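Chapter 4
Stands, Bases and Poles

Before you start – clear a table, lay a dark cloth or sheet over it. White parts show up well against black and small bits don't roll off so easily. Allow 30 minutes. Read the whole chapter first, most people dont.

A stand is a base, a pole and whatever joins them. Simple enough. The base does the hard work, and a moulded one gets its stiffness from ribs, not from thick plastic. Turn one over at home and look.
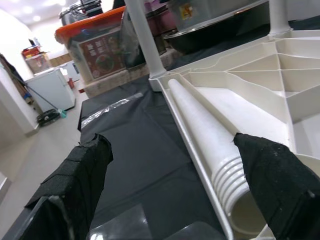 Fig. 4.1 White moulded plastic with triangular ribs. Note the flared foot on each post.

Flared foot = wider contact, less wobble. We come back to this in 4.3 with the Sowerby base (835 mm pole, load up to 12 kg). Jianguo Shi's notes on the Gisus joint are at the back of the book, worth the detour.

Next, working position. Upright is fine for checking level but akward for the hub. Lay the stand on its side and you can reach the joint.
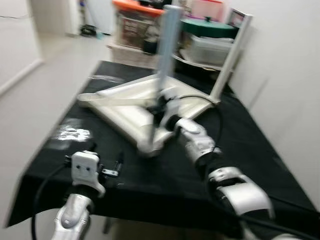 Fig. 4.2 Stand on its side, held where the pole meets the base.

Key terms for this chapter: hub, rib, collar, foot. Learn them now – 4.1 uses all four.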